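Subject: Re: [tolura-cell] Right gripper faults on close near tray

On May 12:40, Vandana Tiwari wrote:

> Right arm dropped out again overnight. Log shows code 503 on gripper close, then both arms hold. Left arm reports nothing. Is this the overcurrent we had at Nernside, or a comms timeout? I would like to know before anyone raises the limit again.

Vandana,

Not overcurrent. I went through the log from cycle 932 onward. Finger current stays under 40 percent of the limit up to the last sample, then the samples stop. The 503 is raised by the Disora driver when it misses replies for 80 ms, so please leave the limit where it is.

I suspect the purple cable on the right arm. It runs in a wide arc over the motor and down the link, and I think the connector takes a side load when the wrist rolls inward. The fault only shows up in poses where the grippers come close together in front of the tray.
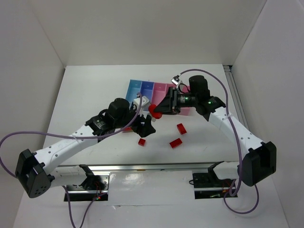 *Both arms at the handover pose, right gripper on the round red part.*

Two requests:

- Swap the left and right gripper cables and rerun the same poses. If the fault moves, it is the cable.
- Cut power before reaching in. After a 503 the arms hold position — they are still energized.

Maximiliano Barroso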